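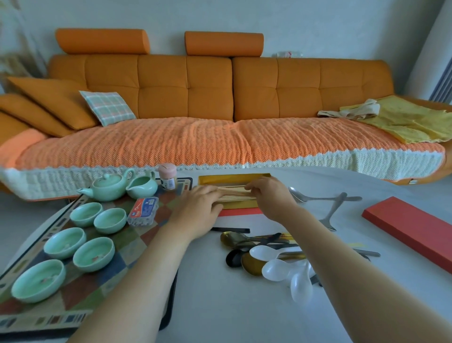

Kiri Dunstan
@kiri_at_willcombe · April · Thread

Our group at the Willcombe evening robotics course has chosen its final project, and I promised to write down how it goes. The task is to put cutlery into a box. Please do not laugh yet.

The course gives three tasks to choose from: folding a small towel, opening and closing jars, or "household packing". Declan Hinds and I took packing. The other groups wanted the towel, so we had no competition for our choice.

The rule is that the robot must learn from people doing the task. You are not allowed to write the movements by hand. So for many evenings the work is simply: put things in a box, take things out of the box, save the recording, write one line in the table, again.

I expected to spend this spring with code. Instead I know very much about spoons.

The set is mixed on purpose. Gold spoons, silver spoons, a black one, white plastic ones, and a bundle of wooden chopsticks. The box is gold inside. I chose it myself, so I can complain only to myself, because shiny on shiny is very hard for the computer to see.

Chopsticks first, as they are the worst. A person presses the bundle with one hand in the middle and holds the end with the other, and does not think about it at all. For the robot this is two arms that must agree with each other.

In our first plan we wrote "one arm is enough". Our teacher put a small question mark next to this sentence and said nothing. He was right and I would like to have this week back.

How we count: one episode is one full packing, or one part of it if we say so in the notes. The goal for the course is 600 episodes for each group. Declan keeps the table. He is much stricter than me about what is a good episode.

Things which make an episode bad, in his opinion: you start before the recording starts. You talk to somebody and your hands stop. You drop a fork on the floor. You pick up the same spoon three times because you cannot decide.

I argued for keeping the last one. A person who hesitates is also a person. We now have a separate column for it, called "slow", and 31 of my episodes are in this column. Declan has four. I do not want to discuss it.

A question I got from a colleague at work: why is there a tea set on the table when you pack spoons? The course wants other objects near the task, so that the robot does not learn that a table has only cutlery on it. A normal table has tea things, a jar, a little plastic box. So ours also has them.

It makes the work slower for me, I must say. I am always afraid for the cups. They are the pale green kind, celadon, and my elbow is not very educated.
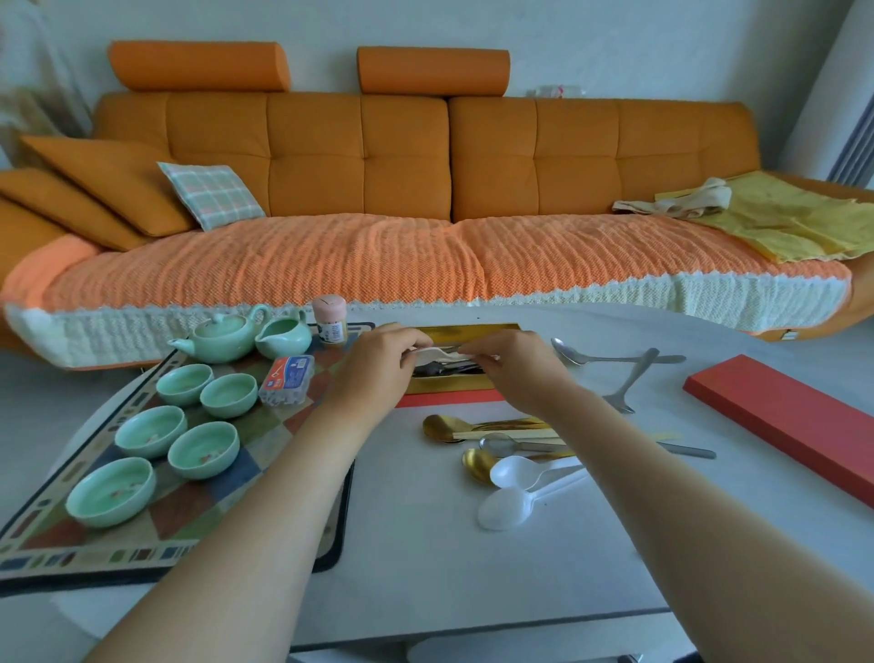 White plastic one, going over the box. Two hands for it, yes.

About the plastic spoons. They weigh almost nothing, and in simulation everybody forgets this. The gripper on our practice arm (a Zenton, the older model which the course lends to students) closes on a plastic spoon and pushes it away before it holds it. With the metal ones it behaves well.

So now I pay attention to what my own fingers do with the plastic ones. I pinch. With the silver ones I do not pinch, I more or less scoop from the side. I have eaten with spoons all my life and I did not know I have two methods.

Declan says he has only one method. I watched his recordings. He has two.

Somebody asked if we have an order, for example the forks before the spoons. At the beginning we had one, with a list printed on paper. Then the teacher told us the model would learn our list and become helpless when one piece is missing. We threw the list away and now each of us takes whatever we feel like.

This was harder than it sounds. Without the list I always began with the gold spoons, every time, like a magpie. I had to put a note for myself: START WITH SOMETHING UGLY.

We also change how the pieces lie before we begin. Some in a pile, some far apart, some across each other. The piles where a plastic spoon lies over a gold one are the ones I want to see the robot try, and also the ones I am most worried about.

First training was last month, with the few episodes we had. Result: the arm went to the box, very confident, with nothing in the gripper, opened the gripper above it, and went home. It did this 5 times out of 5. Declan clapped.

The reason was partly our fault. We had cut the recordings too early, so the part where the hand takes the object was often missing. We repaired what was possible and did the rest new.

Second training was better. It can now bring a silver spoon to the box if the spoon lies alone and not too close to the edge. The spoon goes in crooked, but it goes in. Chopsticks: no. Plastic: sometimes, and I cannot tell you why one time and not the next.

For people who want to do similar things at home, what I would tell myself in the beginning. Watch your first ten recordings completely before you make the eleventh. We did not do it and it cost us two evenings.

Cut your nails or do not cut them, but stay the same. (This is a joke by Declan. I include it because he asked.)

Write the notes on the same evening. I have an entry from the beginning which says "strange but ok". I have no idea what is strange in it. I have watched it many times.

And ask other people to do some episodes. Two pairs of hands are not much. My sister did one evening of packing for us and she is left-handed, and her episodes look so different that first I believed the file was mirrored.

The groups of all years put their data together at the end. The teacher says the common collection has roughly 3,000 episodes now, a large part of it towels. We will be the first ones with cutlery, if we finish.

In the end there is a demonstration evening together with the students from Verholm. They have done jars for two years and they are very good at jars. I saw their video and the lid comes off like nothing.

Our minimum for that evening: three silver spoons in the box, no help from us, tea set still alive. Our maximum: one plastic spoon.

To answer the question in the replies, yes, you can still join the autumn course. Write to the Willcombe office, you do not need to know programming when you start. I knew a little and it did not help with the spoons.

Tonight it is chopsticks again, Declan brings the food. I will add here when the third training is finished.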